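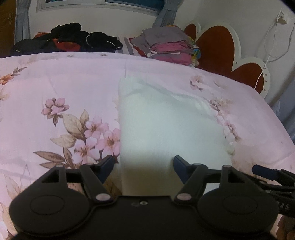
The hand-held gripper comparison for the Stisard project reached its halfway point in September. Faith Waweru and Arne Pfeiffer have logged 459 of the planned trials, split between the Lestach pads and the Bokberg pads. Home bedding was added to the test list this quarter at Mollel's request. A light fabric against a pink floral bedspread makes a good test for the wrist camera, as the edge of the fabric is easy to pick out from the print. We had 105 trials on cloth by the end of the month – 32 were marked as failed grasps, mostly double layers.

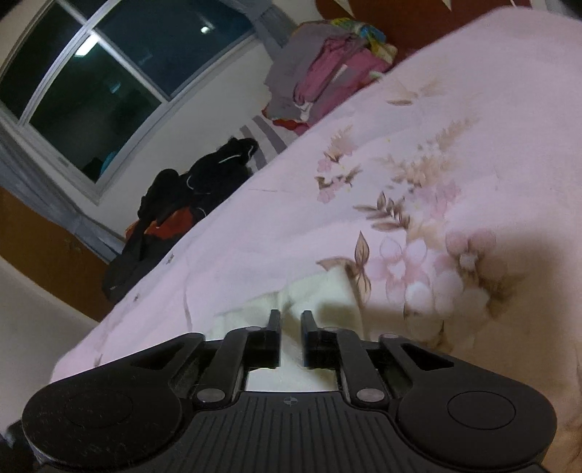
Black gripper with fingers open, over the folded-back blanket.

Evening work has gone ahead under ceiling lights only. Hamisi Obura is checking whether the darker footage affects tracking and will have numbers for the next report. The spare finger linkages were late and cost us a week, but spending is still within budget.

Next quarter we plan another 100 cloth trials with the softer pads. Setsuko Morikawa needs a decision on the second controller licence before we book them.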